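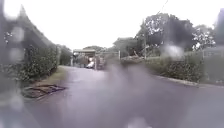

Fovo is a call-handling server for office telephone systems. It sits between a company's SIP trunks and its desk phones and softphones, and decides where each incoming call should go. It was written by Bohdan Kushnir and Margareta Chiriac at Istergate, a small telecoms software firm, and is now maintained by Bilyk, which took over the code and the support contracts.

History

Kushnir began Fovo as a replacement for the hunt group feature in an older switchboard product. The first release handled only ringing order and overflow. Chiriac added presence, so that a call would skip any extension already marked as busy. Voicemail was left to outside systems until version 2, when a built-in mailbox was introduced.

Design

Fovo runs as two services. The router holds the dial plan and makes the routing decisions. The registrar keeps track of which devices are signed in, their addresses and their firmware versions. Both write to the same database, and either can be restarted without ending calls in progress, although calls that are still ringing will be dropped.

A user may have up to 8 devices registered under one extension. All of them ring together unless a priority has been set. When a call is answered, the remaining devices are told to stop and the call is logged once, against the extension.

Busy handling

By default, a second call to a busy extension is offered as call waiting. Administrators can instead return an engaged tone, send the caller to voicemail or pass the call to a named colleague. The setting can be changed for each user or for a whole group. Calls from an assistant's extension ignore it.

Reporting

The reporting pages list calls, queues and registered devices. Device reports group handsets by the name sent at registration, so different models that send the same name appear on one line. Lev Tymoshchuk wrote a script that separates them by hardware address, and it was later included in the standard package.

Limits

A single server supports some 1000 extensions. Larger sites link several servers with Bultivbridge, a separate add-on that shares presence and dial plans between them. Call recordings are not shared in this way and stay on the server that took the call.

See also

Hunt group
Call waiting
Session Initiation Protocol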